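The Board That Never Quite Comes Clean

Every household has one job that gets handed from person to person like a cold. In ours it is the whiteboard.

We bought it in July, in the burst of optimism that follows a missed dentist appointment. The plan was that everything would go on it: groceries, birthdays, who had promised to call the plumber. For a week it was a model of civic order. Then somebody wrote MILK in large letters, and MILK stayed there until it was less a request than a kind of household motto.

I have since learned that people have strong feelings about erasing. At Hirkeo, the stationery shop down the hill from us, the eraser section takes up more wall than the pens do. There are felt blocks, magnetic felt blocks, cloths, sprays, and foam ones that look as if they belong next to the dishes. I asked the woman at the register which was best. She asked what I was using now. I said my sleeve. She walked me over to the foam.

The trouble with a whiteboard is that it forgives you for exactly as long as you pay attention to it. Wipe off a fresh line and it goes in one pass. Leave it through a vacation and you will be leaning on it with both hands, moving the ink around and calling it progress. My neighbor, who runs the front office at Zwahlen, a small piano repair business, has a board with a delivery schedule that she swears dates from two owners ago. She writes around it.

Then there is the residue. Even a decent eraser leaves something behind – crumbs of dried marker, mostly, which gather near the edge and wait for a white shirt. Some colors are worse than others. Black gives up easily in my experience. Pink clings on like a houseguest, and yellow you can't see until the sun comes in low, at which point you discover last month's shopping.

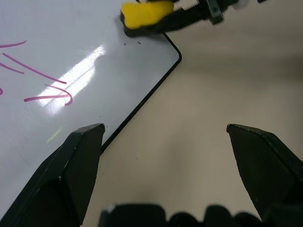

My own method, arrived at after a winter of smearing, is to take the board off the wall and lay it flat. It feels excessive, like putting a cat on an operating table to brush it. But you can lean on it properly, and the board stops swinging on its hook. I work from the top edge down, in straight strokes, and I bang the eraser out over the sink when it starts giving back more than it takes.

The ghost of MILK is still there if you tilt it toward the window. We are out of milk, as it happens, so for now I've left it.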